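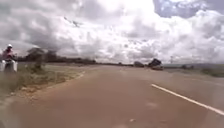 Issue 20, page 2

The Flat Road Is Back!

If you've been putting off the long ride out to Dolitz, put it off no more. The Varham to Dolitz stretch is open end to end again, and several of us went out on Wednesday to see what we'd been missing. The answer is: a lot of sky. We had gray cloud from one side of the world to the other and it was still the best ride I've had since spring.

For newer members, this is the long straight piece past the Plidwood turnoff that we used to do as the second half of the Hollis loop. It dropped off the calendar while the resurfacing was going on, and then it stayed off because we all got used to the hill route (which is lovely, I know, I know, please don't write in). But there's something about a road that simply goes. You come around the last bend after the grain store, the land lies down flat, and there's the whole thing laid out ahead of you with a few low trees off to the left and the horizon sitting there waiting.

The surface first, as that's what everybody asks me. It's good! The color is a dusty reddish brown, a bit different from the gray stuff closer to town, and it rides smooth. I expected chatter through the handlebars and got almost none. A couple of people on narrower tires said the same at the lunch stop, and they are not easy people to please. What you do want to watch is the edge. The shoulder is sandy dirt and it spills over onto the pavement in places, so the line between road and not-road is a little ragged. Stay well in from it, especially if you're turning your head to look at the fields. If you have to pull over, pick your spot early and slow right down before you leave the pavement. Loose soil and a loaded bike don't mix, as I found out a few years ago in front of an audience.

The verge is wide and grassy most of the way, straw-colored at this end of the season with some green still hanging on in it. I love it like that. In early summer it's all one color and your eye slides over it, but by September you get the dry tops and the darker clumps and it looks like somebody combed it.

Now, traffic. This is a working road and there are trucks on it, some of them carrying loads stacked so high you wonder about the ropes. You will catch up to one sooner or later. Please, please hang back! On a straight this long it feels as though you've got all the room in the world to go around, and then something small and fast appears out of the haze at the far end. Give it twice the gap you think you need, wait until you can see well past the load, and if you're riding in a group, don't assume that the person in front has checked for you. Everyone makes their own pass. The other thing about high loads is the wind that comes off them. You get a push and then a pull, and on a lighter machine it's enough to wake you up.

Speaking of wind, it was mild for us, but there isn't much out there to stop it on a rougher day. The trees thin out as you go and after that you're in the open. A scarf or a neck tube is worth the space in your pocket. So is a bright top layer. Under heavy cloud the whole landscape goes soft and brownish, and red or orange shows up beautifully against it. If your riding jacket is the color of a wet road, consider a vest over it.

Fuel: top up in Varham. There is a pump at Plidwood but it keeps its own hours and I wouldn't plan a day around it. The tea place at Hollis is open again on the way back, with the good egg rolls, and they've put a bench outside facing west. We sat on that bench far too long.

One more bit of good news while I have the space. Our route fund passed 3,000 last month, so the printed pocket maps are going ahead, and the Dolitz road will be on them. If we get to 4,000 we can do the second sheet as well, with the river crossings and the back way to Hollis that keeps getting argued about. Spare change goes in the tin at the clubroom as usual, and thank you to everybody who has been quietly feeding it.

We'd like to run the straight again before the weather turns. Plan on an easy pace, with one stop on the way out and a long one on the way back. Passengers are welcome, and so are small bikes. It's flat the whole way and you won't hold anyone up. Meet in the yard behind the clubroom, tank full, tires checked, at seven in the morning. I'll post the day on the board once I've seen a forecast I believe.

Bring something warm for the way home. It was chilly by the time we rolled back into Varham, and I had the gloves with the hole in them.

More from recent issues

Hollis loop: the hill route, with notes on the gravel corner
Chain care for people who hate chain care
Packing a top box so it stays shut
Letters: is the Plidwood pump ever open?
Clubroom roof, an update
For sale and wanted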